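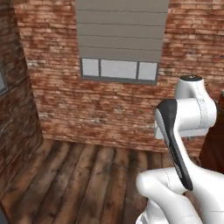
Fig. 4. Simulated arm in the brick room, start view for visitors.

4. Showing the simulated arm on an open day

This section is for the person who runs the visitor station at Trirkstead. You need the station computer, the Sumeo viewer and the hand controller. Read section 3 first if you have not calibrated the controller.

4.1 Before the doors open

1. Start the computer and wait until the viewer shows its main menu.
2. Choose Rooms, then Brick room. Loading can take some 2 minutes the first time.
3. Compare your screen with Fig. 4. The wide window in the back wall should be visible, and the arm should be on the right side. If you see only floor, press Home view.
4. Set the speed limit to 400. The factory value of 3,000 is too fast for beginners, they lose the arm from view and then stop trying.
5. Save the settings under the name Visitors.

Note: The panes of the window are plain and show nothing outside. Visitors ask about this often. It is not a loading error.

4.2 During a visit

1. Let the visitor hold the controller with both hands and move one joint only.
2. When he or she is comfortable, switch on All joints.
3. After each turn press Reset – the arm goes back to the start position.
4. Write the number of turns on the sheet which Elis Maddocks leaves at the station.

Caution: Do not connect the station to the real arm in the Skivalton hall while visitors use the controller. The viewer gives no warning when the connection is open.

Caution: The controller cable is 600 mm long. Keep the chair close to the table, otherwise the plug can come out.

4.3 If the picture stops

Wait ten seconds, then press Reset. If this does not help, close the viewer and start again from step 2 of 4.1. Keep the log file and send it to Lucrezia Costa at Raudsepp, with the time of the stop.

Section last changed 18/01/2025. The room list will be changed again in March.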